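Flenside Opens Linen Reuse Program to Independent Hotels

2 min read
Shares 53 | Comments 2

TROKGATE – Flenside, a commercial textile processor, will extend its linen reuse program to independent hotels and guesthouses in April. The program was previously limited to contract customers with a weekly volume above 2000 pieces. That minimum no longer applies.

Under the program, towels and bed linen withdrawn from guest service are graded, cut and rehemmed at the Trokgate plant. Terry items are converted to cleaning cloths or bath mats. Flat cotton is resized as pillowcases or table covers. Stock that fails grading goes to fiber recovery.
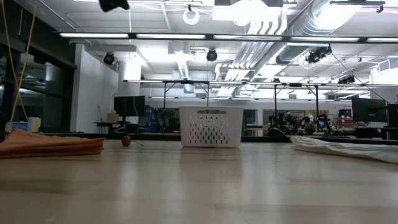

Grading is based on weight loss, seam condition and staining. Items that retain at least 96 percent of their original weight are eligible for repair and return to guest rooms. All others are assigned to a secondary use.

"Smaller properties tend to discard linen in mixed batches," said Setsuko Hirano, operations manager at Flenside. "We changed the intake procedure so that a mixed batch can be accepted without sorting on the customer's side."

Collection will follow existing delivery routes – no separate pickup is scheduled. Customers receive a batch report listing the grade and destination of each item type.

Applications are open to properties in the Trokgate and Wada service areas. Inquiries should be directed to Yavuz Çınar, customer accounts, at the Trokgate office.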